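In defence of the marble that isn't fooling anyone

Last updated: August

I have been told off about my taste in tables more than once. My friend Soo-ah Shin, who has a beautiful oiled oak thing she won't let you put a mug on, calls the marble-look table "hotel breakfast". She means it as an insult! I've thought about it quite a bit (mostly while eating) and I've decided to take it as a compliment, because I like hotel breakfast, and I like a table that is shiny and loud and has a red edge on it.

So this is a piece in favour of patterned tabletops, the busier the better. I've been going on about this at people's houses for ages and Gyu-bin Jeon said I should write it down so he wouldn't have to hear it again.

My case starts with plain ones. A plain white table looks lovely in the shop at Zunthorpe, under those lights, with a bowl of lemons. Then you get it home and it shows you everything. Every crumb, every ring, the ghost of a felt-tip. I had one for 2 years and I spent them wiping. You wipe it, you sit down, the light changes and there's a smear you missed, so up you get again. It was like having a very quiet relative who disapproved of me.

A top with veins in it is kinder. There are greys and creams and then these great rusty orange branches going off wherever they fancy, and a bit of toast can sit in the middle of all that and have some privacy. I'm not saying don't clean it. I'm saying you get to choose when.

What surprised me is that one bright thing looks better on a busy table than it does on a plain one. I'd have guessed it would be a mess, all that pattern and then a purply-pink plastic cup plonked in the middle, and yet your eye goes straight to the cup. It even throws a bit of pink on to the shine underneath, and I find that cheering in a way I can't really defend. 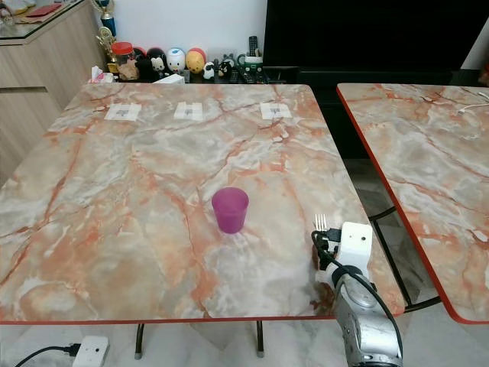 Two tables and a gap

The other thing people get sniffy about is having two of the same table instead of one big one. Min-kyu Ha is firmly in the one-big-table camp. He says a gap is where forks go to die, and fine, yes, I've fished a few out. But a pair of tables can be pulled apart when you want to work at one and leave the ironing on the other. You can carry one through a doorway without taking the door off. When Min-kyu moved house his enormous Skonent table had to go out through the front window, with three of us underneath it, and he's never once brought that up when we argue.

I also think the narrow gap looks good, and I know I'm on my own here. Two tops in the same stone pattern, the same red-orange line running along the edges, a sliver of dark between them. The red edge does a lot of the work. Without it you've got a slab that just sort of stops, and with it you've got something that looks as though somebody drew round it.

Thin dark legs are part of it too, and I'd say the same to anyone shopping for one of these. A showy top wants legs that keep out of the way. I once saw a marble-look top in the Cekeo clearance room on fat carved legs with gold feet, marked down to 200, and I'm not surprised it was still there the next time I went. Over a pale shiny floor you want something slim and black so the top gets to be the star.

Is it real? People always ask that, and they always knock on it while they're asking. I've stopped minding. Real stone is gorgeous, I've priced it up, and the one I liked was 2,380 before delivery, at which point I'd have been frightened to butter bread near it. You'd get the same orange veins and the same shine to look at over your cereal from something a good deal cheaper, and looking at it is nearly all I ever do with a table.

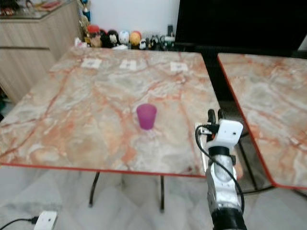
Leave it nearly bare

Now I do have one rule, and it's about clutter. A patterned top can hide crumbs but it can't hide stuff. Put out the post, the fruit, a charger, the plant from Gil with the drooping leaves, and you lose the pattern and the things as well, it's all just soup. One cup is plenty. My shelves are a disgrace, crammed from end to end, and I don't care a bit as long as the table's had most of it taken off.

Soo-ah came round again in August and put her tea straight down on mine, no coaster, without even looking. I didn't say a word. I did tell Gyu-bin though, and now I'm telling you.

Comments

Sherif Erraji: We had one of these growing up, with a brown edge instead of red. My mum sold it for 50 and has regretted it ever since. She still brings it up at weddings.

Seo-ah Bae: Agree on the pattern, can't agree on the gap. Have you tried a strip of felt down it? Saves the forks.

Min-kyu Ha: It was four of us under that table and the window was YOUR idea.

Contact | Copyright, all words mine | Back to top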